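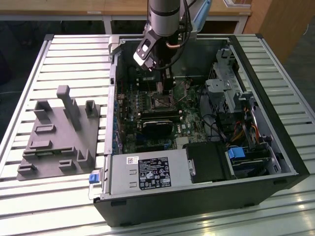 Reddy Computer Reuse Opens Second Shop in Gruvville, Offers Free Checkups for Older Desktops

GRUVVILLE, 2018-09-22 - Families, students and small businesses in Gruvville will soon have a place in their own neighborhood to bring a tired old computer, as Reddy Computer Reuse opens the doors of its second shop in the former shoe store on Vurau Street. The shop will take in used desktop computers and laptops, fix up the ones that still have some life in them, and sell them at prices that a household on a tight budget can manage.

Reddy began in May four years ago in a single rented room behind a bakery, with two workbenches, a borrowed label printer and a steady smell of cinnamon that longtime customers still bring up. In the time since, the shop has put 971 refurbished computers back into homes, classrooms and offices across the county, and its founder says that demand has grown well past what the first location can hold.

"We had towers stacked in the hallway, towers under the stairs, and for one very long winter we had towers in my own dining room," said Mohandas Chettiar, founder of Reddy Computer Reuse. "My wife was extremely patient with me. I am so pleased to be able to tell her, and all of you, that we finally have shelves."

The new shop has four repair benches, a proper counter where customers can sit down while they talk through a problem, and a small lending library of keyboards, mice and monitors for anyone who is waiting on a repair. A larger parts room at the back will hold memory, drives, fans and power supplies saved from machines that were past fixing, and customers who like to do their own work are welcome to come in and ask for what they need.

To celebrate the opening, Reddy is offering a free checkup to the first 100 people who bring in a desktop computer of any make or age. A technician will open up the case, clear out the dust, look over the fans and cables, and test the memory and the hard drive. Customers will go home with a one-page written report in everyday language, and there is no obligation to buy anything or to have any further work done.

"People come in so apologetic about their old computers," said Anitha Namboodiri, who will manage the Gruvville shop. "They tell us it's ancient and it's slow and they should have thrown it out years ago - and then we put in a bit more memory and a new drive, and they call the next day to say it's like having a different machine. I never get tired of those phone calls!"

Refurbished desktops at the new shop will start at $449 for a full set with a monitor, keyboard and mouse, and every set comes with a one-year shop warranty. Towers sold on their own will cost less, and the price will depend on the parts inside.

Reddy will also bring its popular evening class, Skiler, to Gruvville this fall. The class meets over six weeks and teaches beginners of all ages how to look after a computer at home, from backing up family photos to swapping out a worn fan. No experience is needed, tools are provided, and there is always tea. Yamuna Kartha, who has taught the class since its first season, will lead the Gruvville sessions.

"My oldest student so far was eighty-three, and she rebuilt her grandson's computer for his birthday," said Kartha. "She brought us a slice of the cake, too."

Anyone who donates a computer can ask to have the hard drive wiped while they wait, or have the drive taken out and handed back to them. Old cords, printers and tube televisions cannot be accepted at the Vurau Street shop, but staff will gladly give directions to the county drop-off site.

For class sign-up, donation questions or interview requests, please contact Vibeke Hjaltadóttir, community relations, at the Reddy Computer Reuse front desk.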